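Grirwood Community Rooms
Progress report to the Carroll Fund, September

Prepared by Ettore Cattaneo

Summary

The grant of $2889 was given to clear and refit the back storage room at Grirwood so that the Miller Street groups can share it. Clearing is finished. Sorting is well along, and labeling has started. We have spent $2000 of the grant and expect to use the rest before the room opens to all groups.

Work done since the last report

The old cabinets along the north wall were taken out in the first week. Two of them had swollen doors and could not be given away. The third went to the Rorstead hall, which collected it at no cost to us.

We then went through the paper. This took longer than planned. Meeting minutes, sheet music, craft patterns and old newsletters had been put away together, often in the same carton, and each carton had to be opened and read through. We filled 80 recycling sacks. Anything with a signature or a financial record was set aside for the office, where it will be kept for the period our insurer asks for.

Fabric and sewing supplies were sorted on a Friday with help from the quilting group. They kept what they use and passed the remainder to the school.

Shelving

Open metal shelving now takes the place of the cabinets. We chose the mint green with perforated uprights and mesh panels, partly for airflow and partly so that people can see what is stored without moving things. Shelf heights can be changed with a wrench. Papers still to be sorted are sharing the shelves with other items for the time being, including a loose pile on the bottom shelf, and these are next on the list. 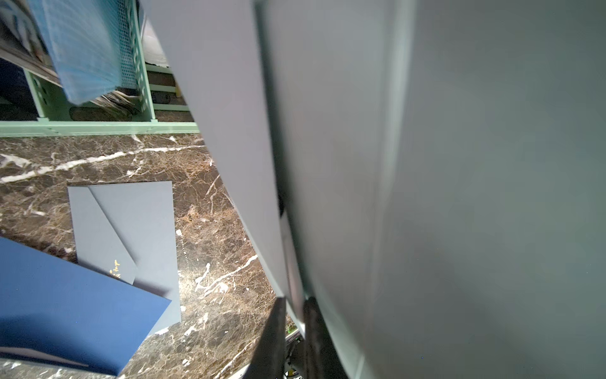
Remaining work

The loose papers need to be flattened, read and either filed or recycled. We have asked for flat document boxes for the ones we keep, and the quote came in at $180.

Each group will get its own shelf with a printed label. The music group has asked for a lower position on account of the weight of its folders, and we have agreed to that. The chess club has not yet replied.

The ceiling light by the door still flickers. The electrician has looked at it and will replace the fitting on his next visit. This is being paid from our own maintenance budget and is not charged to the grant.

Changes to the plan

We had intended to paint the room before the shelving arrived. Delivery came early, so painting has been moved to the winter break, when the shelves can be emptied and pulled forward one at a time. The paint is already bought.

Receipts are attached separately. The next report will include the signed list of shelf assignments.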